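Chapter 7

Learning from Demonstrations: What the Arm Is Shown and What It Picks Up

In this chapter
Why showing is easier than telling
Collecting demonstrations
Cloning a behaviour, and how small mistakes grow
The Tarnis study and its three rounds
Exercises

By now you have spent six chapters telling robots what to do, and I suspect you are a little tired of it. You have worked out joint angles on paper, planned paths round obstacles, and (if you did the exercises at the end of Chapter 6, as I very much hope you did!) found out how many lines of code it takes to pick up one small thing from a table and put it down somewhere else. Most of those lines dealt with cases you hadn't thought of when you began.

There is another way to go about it, and it is the one most of us use with children, apprentices and new colleagues. We do the job ourselves while the learner watches, and then we let the learner have a go. For a robot arm this means that a person steers it through the task again and again while the joint positions and the camera pictures are recorded together, and a learning program then looks for a rule that turns what the camera sees into what the joints should do next. The rule is called a policy, and we shall use that word from here on. 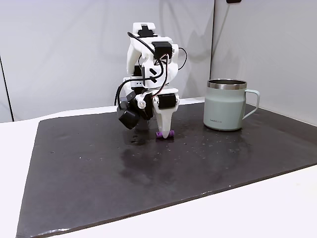

Learning a policy straight from recorded examples is known as behaviour cloning, and it is the oldest and plainest method in the family, so we begin with it. The idea fits in a sentence: treat every recorded moment as a question with a known reply, and train the program to give that reply. The difficulty lies in the moments that matter most, which tend to be short. Think of a white fingertip coming down on a purple piece hardly wider than the finger itself, with the other jaw still out to the side. A slight sideways error high above the mat costs very little, but at that height the same error may leave the piece outside the grasp altogether, and the policy then finds itself in a position its teacher never showed it. The mug standing to the right brings up a second question, to which we return in Section 7.4, namely whether the policy has learned where the piece is or only where the piece usually lies in relation to everything else.

Both questions run through the study that we follow for the rest of the chapter. Minttu Peltonen and Siiri Vainio called it Tarnis, and I have chosen it partly for its results and partly for the pleasant reason that they wrote down their failures as carefully as their successes. They collected 1033 demonstrations in the first round and trained a policy that did well on the layouts it knew and rather poorly when a second object was moved. Their first thought, as yours might be, was to collect more of the same. With 3386 demonstrations the policy became smoother, and it still went wrong in much the same places.

The third round is the one I should like you to read slowly. Here they added only 20 demonstrations, every one of them begun from a bad position, with the gripper already too far over or turned the wrong way, so that the policy could see how a person gets out of trouble. You will find the full comparison in Section 7.5, but do try to guess the outcome before you turn to it, and jot your guess in the margin.

7.1 What counts as a demonstration?

Before we can learn from a demonstration we have to agree on where it starts and where it stops, and this is less obvious than it sounds. Suppose the person steering the arm pauses for a moment to think. The recording carries on, and the program, which knows nothing of thinking, is taught that at this point the right thing to do is to stay perfectly still.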